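Section 4: Bringing in a parish register transcript

By now you should have Histby running and at least one family entered by hand. This is where it gets really enjoyable, as a whole register can go in at one sitting and the cousins start finding each other!

1. Save your transcript as plain text, with one entry to a line. Baptisms, marriages and burials must be in separate files.

2. From the File menu choose Bring In, then Register. Pick the kind of register and type the name of the parish. The practice file on the disk is for Ralero and holds 467 baptisms.

3. Tell Histby which column is which. Child, father, mother, abode and date are the usual ones, but anything left over can go under Remarks. Please do keep the remarks - a vicar's scribble about a private baptism may settle a question years later.

4. Choose how dates are to be read. If your register begins before 1752, tick Old Style, and Histby will show both years for January, February and most of March.

Note: Histby never alters the date you typed. The second year is shown beside it in brackets.

5. Press Check. Lines that can't be understood are listed in red, and you can correct them on the spot. In the practice file there are 7, mostly missing surnames.

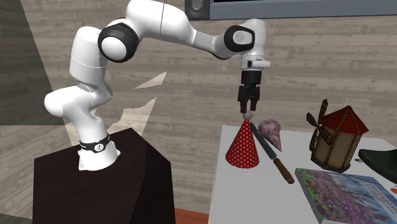
6. Press Match. Histby now compares each entry with the people already in your tree and offers likely pairs, best first. With the practice file you will be offered 367, so put the kettle on.

7. Go through the pairs and answer Same, Different or Not Sure. Not Sure is a perfectly good answer, and the pair will wait for you in the Pending list.

Caution: Joining two people can only be undone until you close the file. Make a copy of your tree before you begin, and keep it on a separate disk.

Spellings
Histby treats Fuchs, Fuks and Fox as possible matches if Loose Spelling is switched on. It is wonderful for families who moved about, but it does throw up a lot of strangers in a big town. Try it off first, then on.

If you share your tree with Pundar users, save it again with Save For Pundar once the matching is done. Remarks longer than four lines are split into two, and nothing is lost.

Section revised 18 August 1999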